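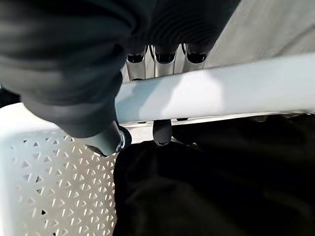 28 February 2023

Ok so. Sourdough. I said I'd write this up in January and then January went wherever January goes.

Quick version for people who only want the quick version: the starter is alive, the bread is fine, some of it is good, I have opinions about rye now. Long version follows, typed fast, dinner is in the oven and I have maybe half an hour.

Background. I killed two starters last year. First one I forgot in the back of the fridge behind the pickles. Second one I left on top of the boiler cupboard thinking warm = good. Too warm = not good. Smelled like nail polish and then like nothing and then it grew something pink, and pink goes in the trash, no discussion.

Third one is from Baltasar Villalobos, who I know from the old apartment building and who has been baking for longer than I've been cooking at all. He handed it over in a jam jar with a strip of tape on it that said FEED ME and drove off. No instructions. I texted him that night asking how much flour and he wrote back "enough." Thanks Baltasar.

So I worked it out. What I do now, every evening if it's on the counter, once a week if it's in the fridge:

Spoonful of the old stuff. Same weight of flour, same weight of water. Stir, lid on loose, walk away. The rest goes into pancakes or into a tub for crackers. I used to keep way more than a spoonful and I was going through flour like a school cafeteria.

Flour. I buy the big sack from Pons, the shop by the bus depot, the one with the awful parking. Their plain bread flour is good and it's the same every time, which matters more than I thought it would. Tried a fancy stoneground one over Christmas and the dough just would not hold a shape. Poured itself across the counter. Baked it anyway in a loaf pan, ate it toasted, no complaints, but it was basically a brick with a nice smell.

Rye though. A spoon of rye in the starter and it goes nuts. Doubles before I'm done with the dishes. Too much rye in the actual loaf and it gets gummy in the middle and you have to wait a whole day to cut it, and I am not a person who waits a day. My limit is a small handful per loaf.

The recipe, such as it is. 55 grams of rye in with the bread flour, starter, salt, water till it feels right – I know, I know, I complained about Baltasar and now I'm doing it too. Wetter than you think. It should stick to your hand and then sort of change its mind. Leave it half an hour before the salt goes in. Fold it over itself a few times whenever you walk past the kitchen. I forget at least one of these folds every single time and have never been able to taste which loaf it was.

Then fridge overnight. This was the big one for me. I was trying to do it all in one day and I'd end up baking at midnight with a dough that was either not ready or long past ready. Overnight in the fridge and it just sits there and gets more flavor and you bake it when you get up. Cold dough is also so much easier to score. Warm dough drags on the blade and you get a wrinkle where you wanted a cut.

Pot: heavy one with a lid, in the oven while it heats. Lid on for the first half, off for the second. I burned my wrist on the rim two weeks in a row in the exact same place. Long oven gloves. Get them. Mine were cheap and ugly and have lobsters on them.

Things that went wrong, in no order:

Forgot the salt. Bread with no salt tastes like a wet envelope. You can save it with salty butter but you'll know.

Baked it on paper that wasn't baking paper. It was wrapping paper off a roll that looks the same. Smoke alarm, windows open, neighbors very nice about it.

Proofing basket not floured enough, so the dough came out and left its whole top behind. I picked the basket clean with a toothbrush and it took forver.

Cut it hot. Every time. I'm not going to learn this.

Benoît Texier emailed after my last bread post to say I should stop going by the clock and watch the dough. He's right and it annoyed me for a week. Kitchen is freezing in the mornings this time of year, so a dough that took one afternoon in October now wants the afternoon plus most of the evening. I put a rubber band around a straight-sided jar with a bit of the dough in it, and when it's up past the band I stop. Works better than poking it, which I never understood anyway. Everybody says it should spring back slowly. How slowly? Slow like what?

Costs, as my sister asked. Flour, salt, oven for an hour. Cheaper than the bakery loaf, not by as much as I'd been telling people. I do two loaves at a time now and freeze one sliced so the oven isn't on for nothing.

Next up is bagels, which Baltasar says are easy, so I'm assuming they are not. Also want to try the olive one from the old Clesteo cafe menu if I can rember what else was in it. Lemon peel? Something green, thyme maybe. If anybody ate there and knows, comments are open.

Timer's going. More next month, probably with bagels.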